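I've been meaning to write about packed lunches since February, when we moved out to Stisumbridge and my walk to work became a train ride of 12 stops (and, on bad mornings, a bus as well!). I used to wander out at noon and buy whatever smelled good. Now the nearest sandwich shop is all the way over in Vavbridge, and it wants more for a turkey roll than I care to say.

So I pack. I'm not a natural at it, I'll admit. My mother packed lunches for 2 kids every single school day, which must come to 200 a year for each of us, and I don't remember ever thanking her for one of them.

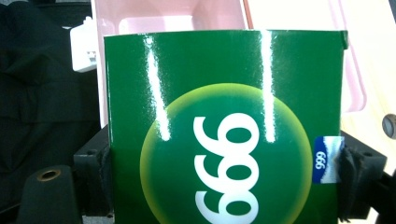 Green and very shiny

What I've learned so far is to cook a little too much rice at supper, keep the dressing in its own jar, and never trust a ripe pear on a train. Cold noodles with sesame and cucumber are my favorite at the moment, and they keep beautifully until one o'clock, or until half past ten if I'm weak. I do like a small treat tucked in at the end too, even if I'm the one who put it there.
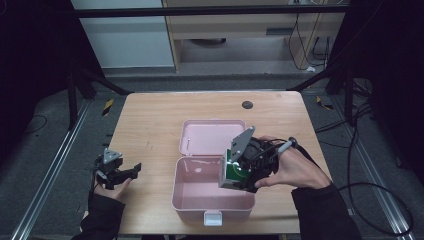

Halyna Lysenko: Try freezing the rice in single portions, it thaws by noon and you can skip the cooking on weeknights. And wrap the pear in a dish towel, mine always make it.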